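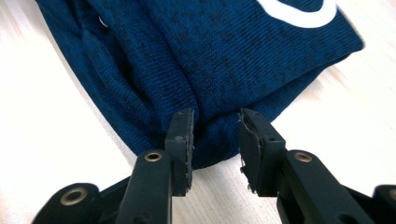

図3 濃紺色の編地(木製天板上)

4.2 手放す時期の判断
前節では保有枚数と収納場所の関係を見た。本節では、着用しなくなった衣類がいつ、どのような理由で家庭から出るのかを扱う。調査票は古川地区の600世帯に配布し、428世帯から回答を得た。設問は16項目で、そのうち手放す時期に関わるものは後半にまとめて置いた。

回答者の多くは、手放す時期を季節の変わり目と結びつけていた。とくに冬物から春物への入れ替えのときに判断するという記述が目立つ。1月に整理するという回答は少なく、年末に一度済ませたという自由記述がこれに代わった。転居や進学を挙げた世帯では季節との結びつきが弱く、短い期間に一括して処分する傾向があった。

理由の欄では、傷みよりもサイズの不一致と着用機会の減少が上位に来た。ニットやスウェットについては事情がやや異なり、毛玉、袖口の伸び、洗濯後の縮みが多く挙がっている。織物のシャツでは襟の変色が中心で、毛玉に触れた回答はほとんどなかった。品目をまとめて「トップス」として尋ねる既往の調査票では、この差は見えにくい。
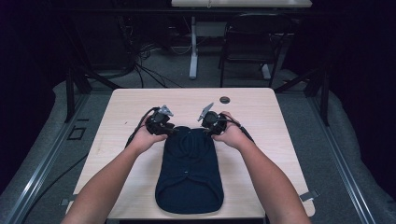
榎並 佐和
生活文化研究科 被服管理学分野 研究員(本節執筆)

4.3 回収経路の選択
手放した衣類の行き先は、自治体の資源回収、店頭回収、知人への譲渡、個人間売買、可燃ごみに分けて尋ねた。複数回答を認めたため、各経路の割合を合計しても100%にはならない。

店頭回収を利用したと答えた世帯は、幹線道路沿いの衣料店Gronnessに回収箱があることを理由に挙げる場合が多かった。買い物のついでに持ち込めるという点で、決まった曜日の朝に出す資源回収とは利用のしかたが違う。個人間売買では出品サービスPistoveckの名が複数の自由記述に現れたが、継続して使っている世帯は限られ、送料と梱包の手間を負担に感じるという意見が目立った。

可燃ごみに出すと答えた世帯に理由を尋ねたところ、下着や靴下のように再利用が見込めないという説明のほかに、プリントや名入れのある衣類は引き取ってもらえないと思ったという回答があった。古着の選別を行うClundelの受入基準では、部活動名や会社名の入ったものは対象外だが、一般の図柄や文字のプリントは受け入れの対象に含まれる。基準と家庭側の理解にはずれがある。回収箱の掲示は対象外の品目を中心に書かれており、受け入れる品目の記載は小さい。 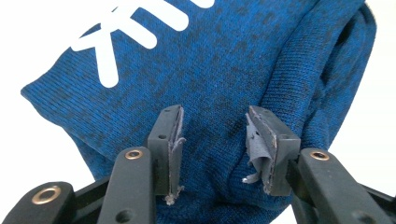 図4 青色の杢調編地と白色プリントの一部

4.4 調査の限界
得られた回答は一つの地区に限られ、単身世帯の回収率は他の世帯より低かった。手放した時期と理由はいずれも回答者の記憶によるもので、処分した枚数を記録した世帯は少ない。枚数の記入欄には「数枚」「一袋」といった表記が混在し、集計では袋単位の回答を別に扱った。一袋あたりの枚数を推定して合算する方法も検討したが、袋の大きさが不明なため採用していない。

また、調査票では「手放す」の語に保管場所の移動を含めないと注記したが、実家に送った衣類を譲渡に数えた例が見られた。該当する回答は自由記述と照合し、判別できないものは経路別の集計から除いた。世帯人数別の結果は次章で述べる。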